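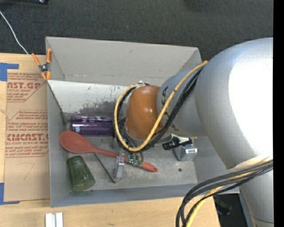 Bin-Picking Study Reports First Results on Cluttered Household Objects

The Hamden manipulation group has completed the first stage of its study on how a robot arm can learn to pick mixed household objects out of a bin. The work was presented to partner laboratories on 25th March, and a written report is now available to members on request.

The study deals with a problem that many members will know from their own work. A bin of identical parts can be handled well with existing methods, since the shape of each part is known in advance and a stored model can be matched to the camera view. A bin that holds a spoon, a cup and a can presents a different task. The items vary in size and surface, they lie at different angles, and they often rest against a wall where there is little space for a gripper finger. A long, thin handle close to the bin floor asks for a different approach than a can lying on its side, and a translucent cup may return poor depth readings.

The method under study, called Trisa, divides each pick into two decisions. The first selects a point on an object from the overhead view. The second sets the angle of the wrist and the height at which the fingers should close. In earlier work by the group, a single model made both decisions at once. When a pick failed, it was difficult to tell whether the arm had chosen a poor target or had chosen a good target and approached it badly. With the decisions separated, each failed attempt can be assigned to one stage or the other and used to retrain that stage alone.

Training and testing

Training data were collected between December and the close of the first stage. The arm made 340 recorded attempts at the bin. Operators rearranged the contents by hand between attempts, following a written schedule that placed objects in the open, against a wall and in the corners. Objects were allowed to touch and to overlap.

A further 54 attempts were set aside for testing and were not used in training. These included 6 objects that the model had not met before. The group compared Trisa with its own earlier single-stage method, using the same arm, gripper and bin for both.

The two-stage method performed better on long objects, such as spoons and other utensils, where the choice of wrist angle matters most. The earlier method tended to close its fingers along the handle. Trisa more often turned the wrist so that the fingers closed across it. Results on cans and bottles were close to equal for the two methods, and the report does not claim an advantage there.

Translucent objects remain difficult. In the test attempts, most failures with cups were traced to the first stage, which placed the grasp point beyond the rim or on the bin floor behind it. The group regards this as a sensing problem and does not expect that more training attempts of the same kind will remove it.

The report also records a limit that comes from the hardware. The cables on the wrist take up space beside the gripper, and certain wrist angles near the bin walls were therefore excluded from the search. Some objects in the corners could not be approached from the preferred side as a result. The figures in the report are given both with and without these cases, and readers who wish to compare them with their own results should take care to use the matching set.

Shared materials

The following materials may be requested from the Hamden office:

The written report, with a full table of test attempts
The object placement schedule used by the operators
The recorded attempts, with the stage label assigned to each failure
The settings file for the Enik control software

Members who run a different control package may still use the recorded attempts, which are stored in a plain format. The settings file applies only to Enik and should not be adapted without first checking the joint limits of the arm in use.

Next stage

The second stage will be carried out jointly with the Kaushik laboratory, which will repeat the test attempts on its own equipment under the same schedule. The purpose is to learn how much of the result depends on the Hamden arm and gripper. The two sites will also try a second camera angle for translucent objects, with the overhead view kept as the main source.

The joint stage has room for 4 visiting researchers from member institutions. Applicants should be familiar with arm safety procedures and should send a short statement of interest to the Hamden office, together with a letter of support from their home department. Travel costs are not covered, but bench space and access to the recorded data will be provided.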